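Drudo Bathroom Set: Collection Rules

Read this before you record, and again before you complain that your episodes were rejected.

Contents

742 episodes of washstand work, recorded with hand-held grippers, one in each hand. Tasks cover cups, saucers, toothbrushes, soap and bottles. Maintained by Yanti Pillai. Questions about calibration go to Gerd Hollmann, who will ask whether you read this file.

House rules

1. Markers stay visible. Each gripper carries a white cube with printed fiducials. Keep your sleeves off it. A lost marker is a lost pose, and we don't guess poses.

2. Open the fingers before you reach the object. Opening them on arrival teaches a policy to knock things over, and it will learn that very well.

3. Approach at a human pace. An episode runs 60 seconds at most. There is no prize for nine.

4. The idle hand stays low and clear of the work. Park it near your side until the task calls for it. 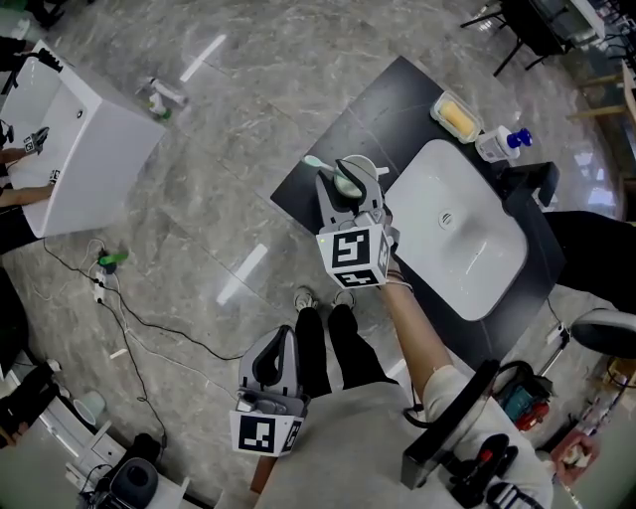
5. Stations may share a room. They may not share props. If your neighbor needs your cup, finish the episode first.

6. Keep your feet off the cables — all of them, including the one you think is dead.

7. Label failures as failures. The current release has 132, and they are some of the most useful files in it. "Mostly fine" isn't a label.

Known problems

Glossy countertops confuse the depth estimate. Early episodes use an older finger shape; see the changelog. Finn Brinkmann's naming scheme survives in 27 files and will be fixed in December.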